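Open day at Kernberg, Friday – notes from the visit

Back late, typing this up before I forget it. Seven of us went in the end, one car and Swati on the train. Kernberg runs its open day every March and this was the first year they let visitors up to the robot floor, so the sign-in line was slow. Doors at 10, we got upstairs closer to 11. Coffee was free, sandwiches gone by the time we came down.

Getting there

Take the second exit, not the one the map gives you. Visitor parking is behind the Mandden building and fills up fast. Badges at the desk, bring ID, they did check. Over 80 names on the list when I signed.

Upstairs

Plain office floor, gray striped carpet. I had expected a cage and yellow lines, more like the Sillari plant last year. Remigiusz Sowa took our group around. Good talker, very quick, I missed maybe a third of it. He works on the hands and wanted to talk about hands, which suited me fine.

Main thing I wrote down – the fingers. Each one is jointed, silver metal in the middle with little hinge pins and linkages you can see, then a dark rounded cap for the tip. The back of the hand has a ribbed charcoal cover over it. Looks soft. Wrist is bare metal below that, a bit scuffed on this one. He said the covers get swapped a lot and the caps even more, they keep a drawer of them. Asked what a cap costs, he laughed and said ask purchasing.
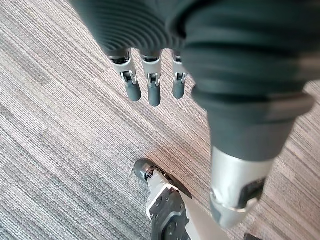
The demo

Twenty minutes, they said. Ran longer becuase of questions.

It's a two-armed machine and the work is done low, down at the carpet. Reach, hold position, open and close the fingers, back off. Sounds dull written out. Floor work is a pain for them, Remigiusz said, since the arms are near the end of their reach and the hands can end up in each other's way. Tables are easier and they have done tables to death.

They tape out the work area straight on the carpet. Clear tape, a plain rectangle. Swati asked why not paint or a mat. Answer was that the area changes from week to week and tape comes up in a minute. He also said clear tape shines under the ceiling lights and they argue about that, some of the team want a matte one.

Someone from the other group wanted to know about speed. Slow on purpose with visitors in the building. Fair enough. Questions about price and jobs got the usual answers, I stopped writing.

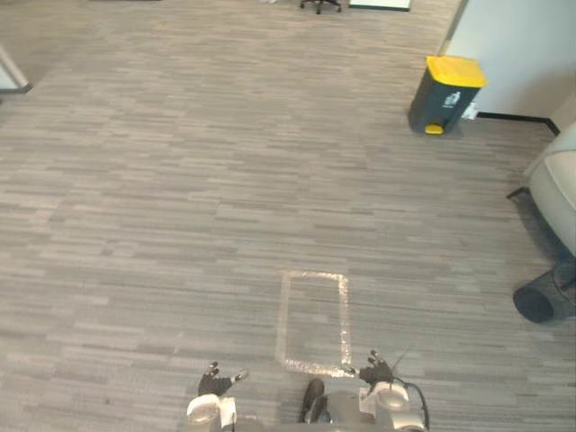
Both hands down at the taped rectangle, Kernberg robot floor.

What I'd still like to know

How long a finger joint lasts. He gave a number but the group next to us was loud and I didnt catch it, have emailed him. Also whether the cover comes off without taking the hand off the wrist.

Sillari have theirs later in the spring. If you want a seat in the car tell me this week.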